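Print | E-mail this page
Reading time: 2 min

3.2 Packing of mixed household goods

The second packing condition concerned small goods of unequal form going into a single open carton. In the Podau homes the cartons were usually filled in a bedroom or living room, on whichever surface was free, and seldom on a table cleared for the purpose. We kept that arrangement. Cartons were placed against a wall so that the lid could stand up by itself and leave the opening clear. Goods waiting to be packed stayed next to the carton, mixed with whatever else the household kept there.

Items were sorted by form before analysis, following the Laizer scheme with two changes. The class "flat, rigid" was divided into pieces with a closed surface and pieces with openings, and the class "soft" was limited to textiles. The full inventory holds 3125 items in 28 classes. Paired items, such as shoes or lids with their containers, were entered as two items if they were packed separately and as one if they were packed together. 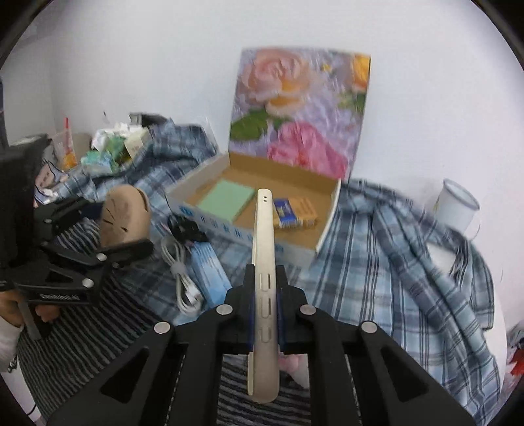 Figure 2. Slender and flat items next to an open carton, mixed-goods condition.

Flat pieces with openings behave differently from closed pieces of the same size. They can be held at a narrow edge, but they catch on cords, handles and the corners of other goods, and they fill little of the volume they take up. Orientation at the moment of packing was therefore recorded as upright, lying or leaning. The cream-colored piece in Figure 2, held almost vertically, is coded as upright; its rounded tip has two small holes and its narrow side has three elongated slots, which places it among the pieces with openings. The tan piece at the left, with slits radiating across its surface, falls in the same class in spite of its wider outline. Color was not used in the coding.

Packing order was left to the participant. In the Geltodia homes, where cartons were smaller, flat pieces tended to go in last and were pushed down along the side walls. In Podau they more often went in first and formed a base layer. Both orders left unused space near the corners, up to 2 liters per carton by the Bilau fill measure. Cartons with a base layer needed fewer corrections before closing, although the difference was small once carton size had been taken into account. Items removed and packed again were coded by their final orientation only.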